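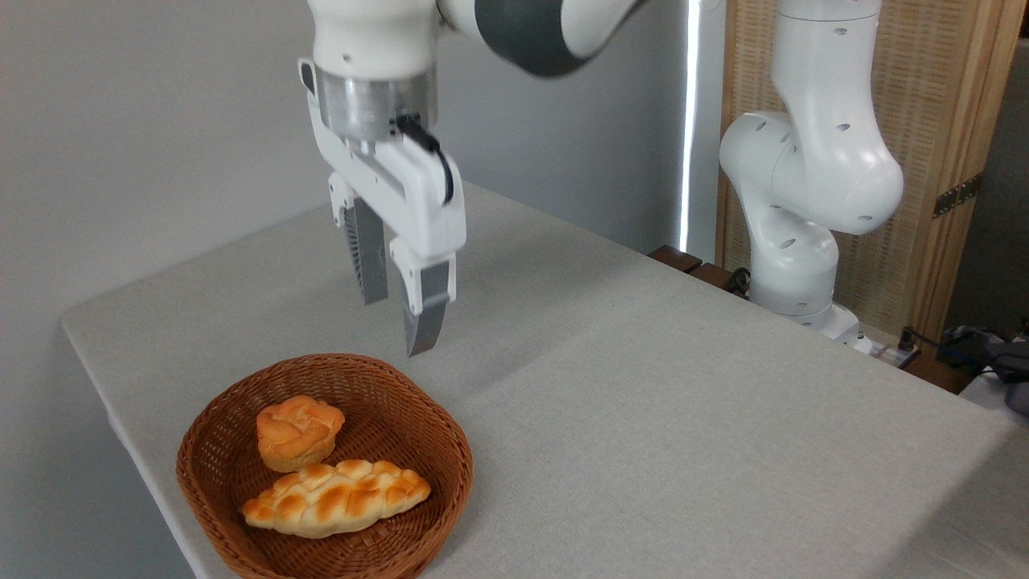
9 min read

Section 2: Setting up your Derkik and proofing your first loaf

If you've got this far, your Derkik proofing box is out of its carton and you've read the safety page (please read the safety page, it's short). I'm Efua Tetteh, I bake at home most mornings, and I wrote this guide after helping a lot of people at Kwofie get their first loaves going. I'm going to talk you through it the way I'd do it in my own kitchen, with a few detours.

You can do the set-up and the first warm-up in an evening and bake the next day. If you start after dinner, that works out nicely.

2.1 Where to put it

1. Pick a flat counter or table, away from the stove and out of direct sun. The sensor sits low on the back wall of the box, and a sunny window will fool it every single time.

2. Leave a hand's width of space behind the box. The vent slots are back there and they need air.

3. Unfold the side panels until both hinges click. The left one is stiff when it's new! Push at the bottom corner and it'll go.

4. Drop in the base rack, then the water tray under it. The lip on the tray faces you.

5. Set the lid on top with the little window toward the front, and plug in.

Note: I keep mine on a folded dish towel because my counter is stone and pulls the heat right out. If your box takes forever to warm up, try that before you write to us.

Caution: Don't put the box on top of a refrigerator. It'll fit, and it'll feel like a clever use of space, and then one day you'll open the fridge door a bit hard and the whole thing will slide.

2.2 First warm-up

The heater plate has a thin coating on it from the factory, and it smells a little the first time. You want to get that over with before there's any dough in there.

1. Leave the water tray dry for this one.

2. Turn the dial all the way up and press Start. The light goes amber.

3. Let it run for 52 minutes. Open a window if the smell bothers you.

4. Turn it off, take the lid off, and let everything cool down fully.

5. Wipe the plate with a damp cloth. No soap, no scouring pads.

If you still get a smell on the second run, do the whole thing again. I've had one box that needed it twice and it's been fine ever since.

2.3 Setting the temperature

The dial is marked in Fahrenheit. For nearly everything I make, I set it at 80 and leave it there. Sourdough is happy at that, plain white dough is happy at that, and I'd much rather you learn one setting well than fiddle.

1. Fill the water tray to the line with warm tap water.

2. Set the dial to 80 and press Start.

3. Wait for the light to change from amber to green. In February, in my drafty kitchen, that can take a good while. In summer it hardly takes any time at all.

4. Put your dough in only once the light is green.

Note: The light goes back to amber for a bit whenever you lift the lid. That's normal, it's only catching up. Try not to peek too often (I know, I know).

Caution: The heater plate gets hot enough to hurt. Always lift the base rack out by its two end loops, and never reach under it while the box is plugged in.

2.4 Getting your basket ready

People get in a tangle over baskets, so I'm giving this one its own part. You want a proofing basket that fits inside the box with a bit of room all the way around, so check that before you flour anything. Round or oval both work. Cane is what I use most, though wood pulp ones are lovely too and a lot easier to brush clean.

If your basket is new:

1. Knock it upside down over the sink to get rid of any loose bits.

2. Mist the inside very lightly with water.

3. Dust it with rice flour and rub it into the grooves with your fingers. Be generous. You're building up a coat, and the first couple of loaves will take some of it with them.

4. Let it sit out until it's completely dry.

If you've used it before, skip the misting and just dust it.

A kitchen colander lined with a well-floured towel does the job as well. I baked that way for my whole first winter and the bread was perfectly good, only without the pretty rings on top.

Caution: Don't use a basket that's been varnished or painted, or one sold for plants or decoration, unless you know what's on it. Dough is wet and sits against that surface for hours. Line it with a towel at the very least, and if it smells of anything, leave it out of your baking altogether.

2.5 The first loaf

Use any dough you already know. Please don't try a new recipe and a new box on the same day, or you won't know which one to blame! The one I use for testing makes a loaf with 864 grams of dough, which fills my medium basket nicely and leaves it room to rise.

1. Mix your dough and let it do its first rise in a bowl in the box, with a plate or a damp cloth over the bowl.

2. When it's puffy and wobbles if you shake the bowl, tip it onto a lightly floured counter.

3. Shape it gently into a ball. Pull the edges into the middle, flip it over, and drag it toward you to tighten the top.

4. Lower it into the basket with the smooth side down. The seam should be looking up at you.

5. Sprinkle a little more rice flour around the edge, where the dough meets the rim. That's the spot that always sticks.

6. Cover it and put the basket on the base rack. Lid on.

7. Start checking after an hour. Press a floured finger into the dough. If the dent springs straight back, give it longer. If it comes back slowly and leaves a small dimple, heat your oven.

8. Turn the loaf out onto parchment. Hold the basket low, flip it over, and wait. It'll drop out when it's ready. Don't shake it.

9. Score the top and bake it the way your recipe tells you to.

Note: If you'd like to bake in the morning, shape the loaf at night and put the basket in the fridge instead of the box. I do that around 9 p.m. and bake straight from cold when I get up. The box is still handy for the first rise.

2.6 If something goes wrong

The light stays amber. Check that the lid is seated on all four corners, then look for a draft. If it's still amber after two hours, unplug it and turn to Section 5.

Dough stuck to the basket. Turn the whole thing upside down and let gravity work on it for a minute. Ease the edge with a floured finger if you need to. Next time use more rice flour, and check whether the dough was wetter than usual.

A skin on top of the dough. Your water tray is probably empty, or the cover slipped. Refill the tray with warm water and cover the basket properly. Shower caps are great for this.

The loaf spread flat when you turned it out. It was in there too long. Knock off some time and check it earlier. It'll still make very good toast.

Drips on the inside of the lid. A few are fine. If it's raining in there, take out some of the water and wipe the lid dry.

2.7 Cleaning up afterward

1. Unplug the box and let the plate cool.

2. Empty the water tray and dry it. Don't leave water standing in it between bakes or you'll get a ring of scale.

3. Tap the basket out and brush it with a stiff, dry brush. I don't wash mine.

4. Leave the basket somewhere airy until it's bone dry. Never put it away in a plastic bag, and never stack it damp inside another one. If you do find a speck of mold, brush it off outdoors and put the basket in a low oven for a while to dry it through. If the mold has gone into the weave, throw the basket out.

5. Fold the side panels in, right side first, and store the lid flat.

Note: If you bought the Pritano liner set, the cloth liners can go in a cool wash with no fabric softener. Hang them up to dry. The elastic doesn't like the dryer.

The Destura model folds the other way around, left panel first, so if you're working from this guide with a Destura, swap step 5 and use the hinge drawing on your own lid. Everything else in this section is the same for both.

Section 3 covers yogurt, and what to change on the dial before you try it.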